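About the Bikholm Workshop

Bikholm is a shared workshop with 30 members and one long-running project, a kitchen arm called Saseo. The workshop occupies the ground floor of a former print shop on Brindmont Street. We have a small machine area, an electronics bench, a room for computers and a storage loft. Members pay monthly dues and hold their own keys.

The group began with 4 people who wanted a lathe and could not justify buying one each. Robotics came later, when Chunhua Tang brought in a box of used servo drives and asked for bench space. Most of the current members joined to work on the arm or on something attached to it.

What we are building

Saseo is meant to clear and sort dishes on an ordinary kitchen counter. The target is a home kitchen with no markers on the walls, no special trays and no fixed camera mast. The arm has to reach past a sink, close on thin items such as forks, and leave bowls upright.

Work is split between hardware and simulation. Every motion is tried in the simulator before it goes to the bench. A planned path that touches the counter or the sink rim is rejected and logged, and the joint angles are saved with the object layout so that another member can load the same case. Layouts are kept deliberately mixed: flatware, bowls of different depths, platters, and things that are not dishes and should be left alone.
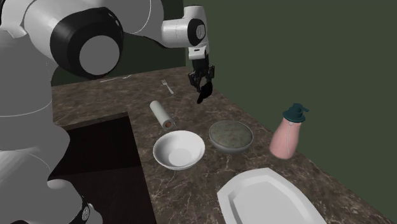 The simulator runs on two desktop machines in the computer room. Afroza Sheikh maintains the object models and the contact settings. Friction values for glazed ceramic were measured on our own bench with a tilt plate, and they are revised when a new set of dishes comes in. Flatware remains the hardest category. A fork lying flat leaves very little clearance under the handle, and small errors in counter height are enough to spoil the grasp.

The layout library now holds 700 saved cases. A release candidate must complete a fixed set of 70 before it is loaded on the physical arm. The pass list is printed and pinned next to the bench power switch.

The physical arm

The bench arm is driven by a controller we call Qian, designed by Zhiqiang Cao and now on its second board revision. The first revision lost encoder counts when the brake released. The second moved the brake supply to a separate connector and added filtering on the encoder lines. Schematics for both are in the members' folder, including the faulty one.

Speed is limited in firmware during all shared hours. The emergency stop cuts drive power directly and does not depend on the controller. Anyone running the arm must have completed the bench induction, and a second inducted member must be in the room.

People

Seema Agarwal handles inductions and machine maintenance. Xuelian Kang runs the motion planning group and reviews changes to the simulator. Chunhua Tang still looks after the drives. Questions about the object library go to Afroza Sheikh.

Joining

Membership is open to adults who live or work nearby. Previous robotics experience is not required, but new members are expected to learn the file naming rules and use them. The next intake is in June. Write to the membership desk with a short note on what you would like to work on, and mention any machine you already know how to run.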